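Dankwa
November 10, 2022

1/ Dankwa today announces the start of its winter advertising campaign for Sallometti, the maker of dried pasta and jarred sauces. The campaign runs across television, radio, outdoor sites and social media. Details follow in this thread.

2/ The campaign is titled "Set One More Place." It consists of two television spots, one of 40 seconds and one of 10 seconds, together with a series of short films made for phones. The longer spot will open the campaign. The shorter one joins the schedule in its second week.

3/ Both spots were directed by Misaki Yagi. The story follows a family that keeps adding chairs to a dinner table as neighbors come to the door. There is no spoken dialogue until the final line, which is delivered by the grandmother.

4/ "We asked for a film that people could follow with the sound off, in a noisy room, with children running past," said Fumiko Murakami, head of marketing at Sallometti. "The script that came back in August was one page long. We approved it the same afternoon."

5/ The music is an original piece for piano and clarinet by Noboru Okabe. A full version will be released on the Sallometti website. Broadcasters and podcasters who wish to use the piece should write to the Dankwa press office before doing so.

6/ On social media, the campaign will use the hashtag #SetOneMorePlace. Households are invited to post a photograph of their table along with the name of the dish being served. Selected photographs will appear on digital billboards at train stations and shopping centers during the final two weeks of the campaign.
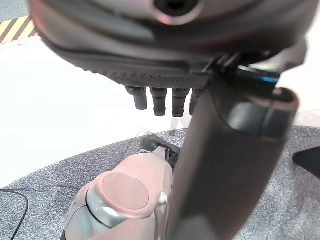

Four black fingers, jointed and round at the tips.

7/ Entries must be posted from a public account. Photographs that show children will be considered for the billboards only with the written consent of a parent or guardian. The consent form is available on the campaign page and may be completed on a phone.

8/ A total of 2905 outdoor sites have been booked. These include bus shelters, station platforms and supermarket entrances. The posters carry a single line of text and a drawing of an empty chair. Regional versions have been prepared in English and Spanish.

9/ Media planning and buying were handled by Hirkau. Television time has been placed mainly in early evening news and weekend cooking programs. No spots have been placed in programs made for young children, in keeping with Sallometti's standing policy on advertising to that audience.

10/ Flilo will manage replies and messages on the campaign accounts. Questions about ingredients or allergens will be passed directly to Sallometti customer service. Please do not send order numbers or home addresses in public replies.

11/ Dankwa has received several questions about the previous Sallometti campaign, "Sunday Sauce." That campaign has ended. Its recipe cards remain available for download, and coupons issued under it will be honored until the date printed on each coupon.

12/ Retail partners may request shelf cards, window posters and recipe leaflets through their usual Sallometti representative. Orders are limited to 10 sets per store. Stores that have already placed an order do not need to submit it again.

13/ Credits. Creative direction: Chalerm Yensuk. Copy: Aoi Kikuchi. Director: Misaki Yagi. Music: Noboru Okabe. Media: Hirkau. Community management: Flilo. Client: Fumiko Murakami, Sallometti.

14/ Both television spots are now posted on the Dankwa channel with closed captions and audio description. Still images and the poster artwork may be requested by members of the press. Requests should state the name of the publication and the intended date of use.

15/ Correction to post 6: the billboards will display the first name and city of each person selected. Account names will not be shown. The campaign rules have been updated accordingly.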